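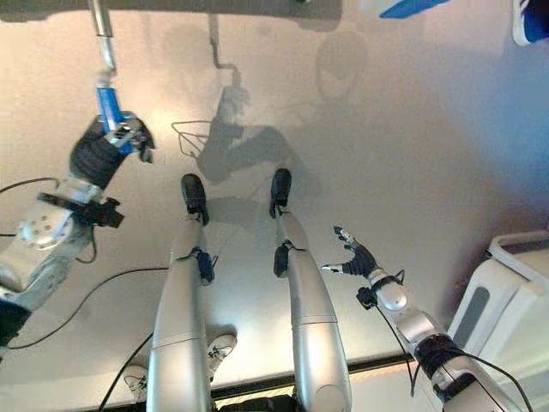

About the Olance Lab

Olance is a research group at the Flaltlow School of Engineering. We study how humanoid robots hold and use tools that were made for people: handles, rods, brushes, pumps, scrapers. Our main line of work is a method called Hoslow, which estimates how a tool is sitting in the hand and corrects the arm motion when the tool shifts.

The group was set up by Gunārs Rebane, who still directs it. Natalie Fothergill leads the control work and is responsible for the test protocol. Graduate students join for a minimum of two terms.

What we work on

A two-armed robot holding a long tool in one hand has a problem that a factory arm does not. The factory arm has the tool bolted on, and the position of the tip is known from the joint angles. A hand with fingers closes on the handle a little differently each time. With a long, thin rod, a small error in angle at the handle becomes a large error at the tip. The usual answer is a fixture or a molded grip. We wanted a method that works with the handle as sold.

Hoslow treats the offset between hand and tool as an unknown that is updated during the motion. It uses two sources: the view from the head camera, in which part of the tool is normally visible, and the motor currents in the fingers. The camera gives angle well and depth poorly. The currents say little about angle but respond quickly when the handle starts to slip. The estimator weights each source by its recent error, and the arm controller replans from the new tip position on every cycle. No markers are placed on the tool.

The free hand is part of the method. In earlier versions it was parked at the robot's side. In the current version it is kept open and in front of the body, and its motion is planned together with that of the tool hand so that it does not block the camera. It can also steady a workpiece, although the results below do not include that case.

Results to date

The present test set contains 2415 trials on 30 hand tools. A trial consists of one grasp, one reach to a target and one contact. Trials are scored on tip position at contact, and a trial in which the tool is dropped is scored as a failure whatever came before.

Compared with a fixed-offset baseline, Hoslow reduced tip error on every tool with a rigid shaft. The gain was largest for thin rods and smallest for short, thick handles, where the baseline was already adequate. On tools with a flexible shaft we found no reliable difference. The model assumes a rigid body, and bending is read as slip — the controller then corrects for something that did not happen. We logged 114 failures of this kind and have kept them in the set.

Two other limits should be noted. Shadows on a pale surface can be taken for the edge of a thin tool, mostly under a single strong lamp. Cables at the wrist also add a load that changes with arm pose, and the current model corrects for it only in part.

Tam

Tam is our trial recorder. It stores joint angles, finger currents, camera frames and the operator's notes against one clock, and it will replay a trial with a different estimator in place of the one used on the day. All comparisons on this page were made by replay first and then repeated on the robot. Replay alone overstated the gain, and we no longer report replay figures by themselves.

Facilities

The lab occupies one ground-floor bay with a pale floor, a workbench and a separate control desk. A person stays within reach of the stop switch whenever the arms are powered. The log buffer holds 2000 samples per channel and is written to disk between trials.

Working with us

We accept tools from outside groups for testing. Send two of each, with the shaft length and the mass. We do not test powered cutting tools. Applications from graduate students are read in September and should go to Natalie Fothergill, with a transcript and a short description of one experiment the applicant has run — including what went wrong with it.

Page last revised 29/08/2019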